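The Empty Plate

Lakmal Bepari did not believe in the plate, and he said so on the stairs, before he had even seen it.

"Your aunt lived on toast," he said. "What would she want with a special plate?"

Luzius Koller had the key on a bit of string round his wrist, like a child sent home from school on his own. He said it was in the letter. The letter said the plate was to go to whichever of them could say what had last been served on it, and the other was to have 2,000 in cash and stop complaining.

"I'd rather have the 2,000," Lakmal said.

"So would I. That's the trouble."

They had both been fond of her in the way people are fond of a bus that is usually on time. She had rented the top floor in Zedville for most of her life and taught Lakmal's mother to type, and at some point she had started calling him her nephew as well. Luzius, who was the real one, had never quite got over this. He was fifty-three.

The flat smelled of floor polish. Everything had been cleared by the Kováčik people, who did house clearances and charged for the van whether they used it or not. The chairs had gone, and the awful lamp, and the calendar from the Stuvach bakery that she had kept on June for the sake of the picture. Lakmal looked at the clean square on the wallpaper where it had hung and felt a small, unwelcome tug.

"Sentimental rubbish," he said aloud, to be on the safe side.

"What is?"

"All of it. People leave instructions so they can go on being difficult."

Luzius opened the door to the back room and stood aside to let him go first. It was a polite thing to do, and Lakmal did not trust it.
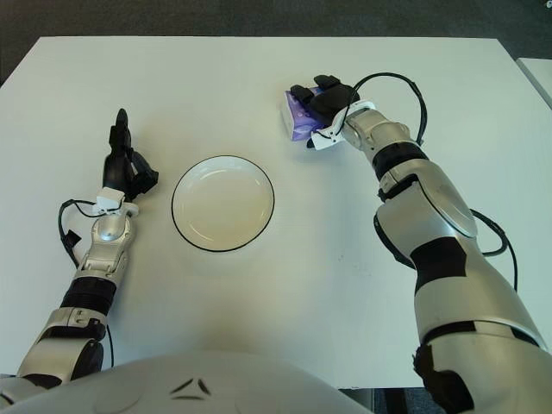
Lakmal's view was that a plate is a plate. He had eaten off hundreds and could not have picked one of them out of a line. He had half expected gold leaf, or a crack with a story attached, and what he got was a round white thing with a thin black line round the rim, sitting on a white table with nothing on it to eat. You could buy it in any shop. You could very likely buy a stack of them, and he suspected she had.

"It's a bowl," he said.

"It's a plate. She says plate in the letter."

"It has sides."

Luzius bent down until his nose was level with the table. "Low sides," he admitted.

"So the will is wrong on the first point. What else did she get wrong?"

"It isn't the will. It's a letter that came with the will."

"Then it's worth even less."

Luzius straightened up slowly, one hand on his back, and said that he remembered plum dumplings. Her birthday, the year the boiler went. She had kept her coat on and served them with brown butter, 5 for each of them and none for herself.

Lakmal remembered the dumplings too, which annoyed him. He remembered them in blue dishes. He was certain of the blue, and then, having been certain for a moment or two, he was less so. Perhaps the coat had been blue.

"You've made that up," he said.

"I haven't."

"You made up the butter."

Luzius thought about it. "I might have made up the butter," he said.

A tram went by down in Cludmont Street. Lakmal worked the sum again, as he had on the way over. Split between them it came to 1,000 each, and there would be no need for either of them to remember anything. The question of the plate could be left to the Kováčik people, who had already shown that they had no feelings.

"Who's meant to decide?" he asked. "If I say soup and you say dumplings, who is there to tell us?"

"She doesn't say."

"No. She wouldn't."

"Was it soup?"

"I've no idea. I said soup because it's a bowl."

Luzius laughed at that, a short laugh through the nose that was exactly hers. Lakmal had known him for most of his life and had never noticed it. He did not care for it at all. He said they ought to be going, and then he stayed where he was, with his hands in his pockets, trying to get the coat right.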